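휴대형 그리퍼 '바투라' 현장 평가 참가자 모집

렐트네스(Reltness)에서는 손에 쥐고 쓰는 데이터 수집용 그리퍼 키트 '바투라(Batura)'의 현장 평가에 참여할 분을 모집합니다. 바투라는 물류 포장, 소형 부품 정리, 주방 보조 같은 손작업을 기록해 로봇 학습용 데이터로 만드는 키트이며, 정식 판매를 앞두고 11월에 평가를 진행합니다. 로봇을 다뤄 본 경험은 필요하지 않습니다. 포장이나 조립처럼 손을 많이 쓰는 일을 해 본 분이면 지원할 수 있습니다.

평가 목적

시제품은 사내 엔지니어들이 주로 써 왔습니다. 엔지니어는 기기의 약점을 알고 있어서 무의식중에 그 약점을 피해 움직입니다. 이번 평가에서는 처음 쥐어 보는 사람이 한 시간 넘게 썼을 때 어디가 불편한지, 설명서만 보고 설정을 마칠 수 있는지, 기록이 중간에 끊겼을 때 알아차릴 수 있는지를 확인하려고 합니다. 칭찬보다는 불편했던 점을 구체적으로 적어 주시는 쪽이 도움이 됩니다.

모집 부문

가. 작업 참가자
포장, 묶기, 풀기, 분류, 옮기기 작업을 정해진 목록에 따라 수행합니다. 작업에 따라 바투라를 직접 쥐고 하기도 하고, 장갑 낀 손으로 하기도 합니다. 같은 작업을 상자와 끈의 종류를 바꿔 가며 되풀이하므로 단조로운 일을 꾸준히 할 수 있어야 합니다. 모집 인원은 100명입니다.

나. 검토 참가자
기록된 영상을 보고 작업의 시작과 끝을 표시하고, 손이나 물건이 지나치게 가려진 구간을 골라냅니다. 화면을 오래 보는 일이므로 앉아서 하는 작업에 익숙한 분이 맞습니다. 모집 인원은 2명이며, 작업 참가자 부문과 중복 지원할 수 없습니다.

지원 자격

만 19세 이상이고 한국어 설명서를 읽고 이해할 수 있는 분
검토 참가자의 경우 영상 편집 또는 데이터 라벨링 경험이 있는 분
손목이나 어깨에 치료 중인 부상이 없는 분
비밀유지 서약서에 동의하는 분

왼손잡이 지원자를 환영합니다. 현재 손잡이는 좌우 공용으로 설계되어 있지만 트리거 위치에 대해서는 오른손잡이의 의견이 대부분이었습니다. 손이 작은 분, 손이 큰 분의 의견도 필요합니다. 신청서에 손바닥 아래쪽에서 가운뎃손가락 끝까지의 길이를 적는 칸이 있으니 자로 재서 밀리미터 단위로 적어 주십시오.

장소와 시간

평가는 렐트네스 2층 작업실에서 진행합니다. 오전 조는 9시 30분, 오후 조는 2시에 시작하며 한 회는 세 시간입니다. 50분 작업 후 10분 휴식이 원칙이고, 손이 저리거나 통증이 있으면 휴식 시간이 아니어도 바로 멈출 수 있습니다. 그런 이유로 멈춘 시간도 참가 시간에 포함됩니다. 작업 참가자는 최소 두 번, 검토 참가자는 최소 여덟 번 참석해야 합니다.

작업실에는 엘리베이터로 올라올 수 있습니다. 주차 자리는 많지 않으니 대중교통을 이용해 주시고, 차를 가져와야 하는 사정이 있으면 신청서의 기타란에 적어 주십시오.

참가비

작업 참가자에게는 1회당 6만 원을, 검토 참가자에게는 1회당 7만 원을 지급합니다. 교통비로 회당 4000원을 별도로 드립니다. 참가비는 세금을 공제한 뒤 참석한 달의 다음 달 10일에 본인 명의 계좌로 입금합니다. 중도에 그만두더라도 이미 참석한 회차의 금액은 그대로 지급됩니다. 기기 고장으로 회차가 일찍 끝난 경우에도 전액 지급합니다.

평가에 쓰는 키트

바투라 키트는 그리퍼 본체, 카메라 모듈, 충전 받침, 교체용 손가락 패드로 구성됩니다. 본체 손잡이는 보르톨로티(Bortolotti)에서 설계했고, 기록 프로그램은 옐티츠(Jeltitz)에서 공급합니다. 두 회사의 담당자가 일부 회차에 참관할 수 있으며, 참관이 있는 날은 미리 알려 드립니다. 참관자는 작업 중인 참가자에게 말을 걸지 않습니다.

교체용 패드는 부드러운 것과 단단한 것 두 종류입니다. 얇은 끈이나 종이를 집을 때 차이가 크다는 의견이 있어서 참가자마다 두 가지를 모두 써 보게 됩니다. 어느 쪽을 먼저 쓸지는 당일 추첨으로 정합니다.

작업 목록

첫 회에는 상자 세우기, 테이프 없이 끈으로 묶기, 매듭 풀기, 작은 물건 옮겨 담기를 합니다. 두 번째 회부터는 두 사람이 한 조가 되어 한 사람은 상자를 다루고 다른 사람은 바투라로 가까이에서 기록하는 작업이 추가됩니다. 역할은 중간에 바꿉니다. 끈 작업은 처음 하는 분들이 가장 어려워하는 항목이라 연습 시간을 따로 두었습니다. 매듭 모양은 지정하지 않으며 평소 하던 방식대로 묶으면 됩니다.
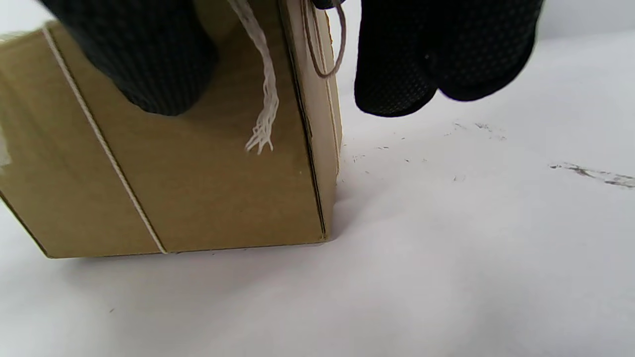

작업 속도는 평가하지 않습니다. 상자가 찌그러지거나 끈이 풀려도 그대로 기록하고 다음 작업으로 넘어갑니다. 실패한 기록도 학습에 쓰이므로 일부러 다시 하거나 지워 달라고 할 필요가 없습니다. 장갑은 작업실에서 크기별로 제공하며, 라텍스 알레르기가 있는 분은 신청서에 표시해 주십시오. 반지와 손목시계, 팔찌는 작업 전에 빼서 개인 사물함에 보관합니다. 앞치마는 필요한 분에게만 드립니다.

매 회가 끝나면 설문지를 작성합니다. 객관식 항목과 함께 자유 의견란이 있고, 자유 의견은 200자 이상 써 주셔야 합니다. 글로 쓰기 어려운 분은 담당자에게 말로 전달할 수 있습니다.

기록물과 개인정보

얼굴과 음성은 기록 대상이 아닙니다. 얼굴이 찍힌 구간은 저장 전에 삭제하고, 음성은 처음부터 녹음하지 않습니다. 손과 작업물의 영상은 제품 개선과 로봇 학습 연구에 사용합니다. 참가자 이름과 영상은 분리해서 보관하며, 영상이 학습 자료에 포함되기 전까지는 본인 영상의 삭제를 요청할 수 있습니다. 요청 방법과 기한은 동의서에 적혀 있습니다.

신청 방법

모집 페이지의 신청서를 작성해 제출하면 됩니다. 이력서는 검토 참가자만 첨부합니다. 양식은 자유이며 한 장을 넘기지 않아도 됩니다. 제출 후 일주일 안에 문자로 결과를 안내하고, 선정된 분에게는 참석 가능한 시간대를 다시 확인합니다. 작업 참가자는 면접이 없고, 검토 참가자는 20분 정도의 전화 면접을 합니다. 정원이 차면 모집을 일찍 마감하며, 이후 신청자는 대기자로 등록됩니다.

참석이 어려워진 경우에는 시작 전날 오후 6시까지 알려 주십시오. 연락 없이 두 번 빠지면 남은 회차의 참가가 취소됩니다.

평가를 모두 마친 분 가운데 희망자는 정식 출시 후 바투라 키트를 한 달간 무상으로 빌려 쓸 수 있습니다. 대여 중 생긴 일반적인 마모는 비용을 청구하지 않지만 분실한 경우에는 부품 가격을 부담해야 합니다.

문의: 렐트네스 사용자 평가팀, 담당 아다 달 벨로(Ada Dal Bello)
문의는 모집 페이지의 문의란으로 받으며 답변은 한국어와 영어로 가능합니다.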